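Gripper drifts to one side after homing, two-finger arm over a padded table

Posted in: Small arms and benchtop cells
Viewed 2,523 times

Selvaraj Thambiah

I look after a tabletop cell with one arm and a two-finger electric gripper. The job is sorting loose household items: the arm picks them off a fabric-covered table and sets them down again along the back. The gripper is a Honico and the controller is an older Wurkonora box, which I can't change this year.

For a couple of weeks the fingers have been closing off center. If I home everything from cold, the fingers meet where they should. After an hour or so of running they meet to the left of the tool center, far enough that round things get shoved before they are gripped. A foam cube doesn't care because it just squashes. A can lying on its side rolls away and the arm closes on air.

What I have done so far:

Re-homed the gripper by itself, with the arm parked. It helps for a while, then the offset comes back.

Checked the finger screws. One was a little loose. I tightened it and saw no change.

Re-taught the table plane with the pointer tool at all four corners and again in the middle. The corners agree with each other. The middle reads lower, but the table is padded so I expected that.

Swapped the gripper cable for the spare.

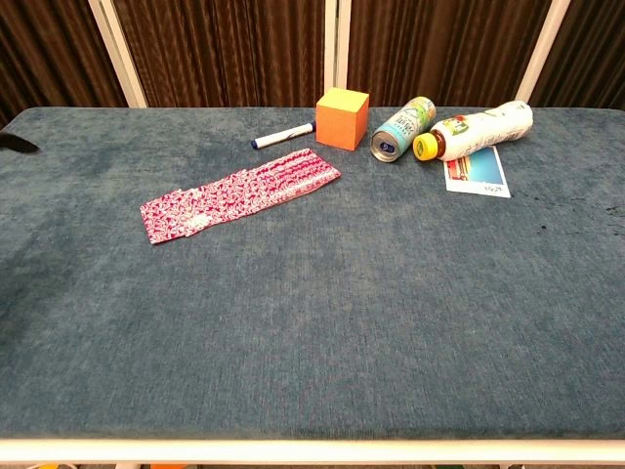 The table pad has been on since February and I haven't had it off. Force limit is at 8 on the controller's own scale, which was the factory setting as far as I know. Speed is turned down for the approach and normal for everything else. There is no error in the log except code 101 now and then, and the manual only says "finger position corrected" for that one.

Is this the gripper, the arm, or the way I have the cell set up? I'd like to know before I take the gripper apart, as I only have the one.

Edited to add: the offset is always to the left, never to the right. It is the same whichever way the wrist is turned, if I look from the gripper's side of things. So left here means toward finger one.

Ouali

Code 101 is your answer, or most of it. On that controller it means the finger encoder and the motor count disagreed and the controller moved its own zero to make them match. It does this quietly. Each time it does, your center moves a bit. When you home again it goes back to the real stop, and that is why homing helps for a while.

So the thing to find is why the two counts disagree. In my experience it is nearly always the small belt inside the gripper body, or dirt on the encoder strip. You run over fabric, so I would look at the strip first. Fabric sheds, and the lint gets drawn up past the finger slides. You don't have to take the whole gripper apart for this.

1. Park the arm somewhere you can reach the gripper from below. Power off at the controller and wait for the lights to go out. The stop button alone is not enough.

2. Take off the lower cover. On the one I have it is held with four small screws and one of them is shorter than the rest. Note which hole it came from. If you put a long one there it touches the slide.

3. Move the fingers apart by hand, slowly. You should feel the same drag the whole way. If there is a tight spot, write down where it is.

4. The encoder strip is the thin clear band behind the slide. Wipe it with a dry lint-free swab, then one with a very small amount of alcohol on it, then dry again. Go along the strip and don't rub back and forth. If you scratch it you will be buying a new one.

5. Press on the middle of the belt with a fingertip. It should give a little and spring back. If it sags or has fuzzy edges, replace it.

6. Cover back on, power up, home the gripper with nothing in it, and then clear the log.

Run it for a full hour after that and watch for 101. If it stays away, you're done. If it comes back at the same finger position every time, there is a worn tooth on the belt. If it comes back at random I would suspect the encoder board itself, and that part has to come from the dealer.

One more thing: the loose finger screw. After you tighten a finger you have to redo the finger offset in the tool menu -- homing does not do it for you. That may be a second, smaller error sitting on top of the first.

Toledis

Had the same with a different make. Turned the force down and it went away. Try 5.

Ouali

Turning the force down can hide it, yes. The belt slips less if you don't pull on it as hard. But you'll drop anything with some weight to it, and a bottle with liquid in it will slide out of the fingers on the way up. I'd leave the force where it is until the strip and belt have been looked at.

Selvaraj Thambiah

Thanks to both. I tried the lower force first as it took two minutes. The codes got fewer but didn't stop, and it dropped a full bottle on the second lift, so I set it back to 8.

Then I did the strip. There was a good deal of blue fluff on it, more at the closed end than the open end. The belt looks all right to me, with no fuzz and it springs back. I found a slight tight spot near fully open and cleaned the slide there as well. The short screw on mine was the one nearest the cable, in case somebody else has the same body and mixes them up.

Redid the finger offset after that. It was out, so that was part of it.

It has now run for around 2 hours with no 101, and the fingers still meet in the middle. I've gone over the pad with a lint roller and put the encoder strip on the monthly sheet. I will order a belt anyway so there is one on the shelf.

Does the cover have a gasket on yours? Mine has a groove for one but nothing in it.

Ouali

Yes, there should be a thin black cord in that groove. If it's missing, that is how the fluff got in. It's sold by length and you cut it yourself. Butt the ends together on the side away from the fingers and don't overlap them, or the cover won't sit flat.

Marked as solved, 19 July 2023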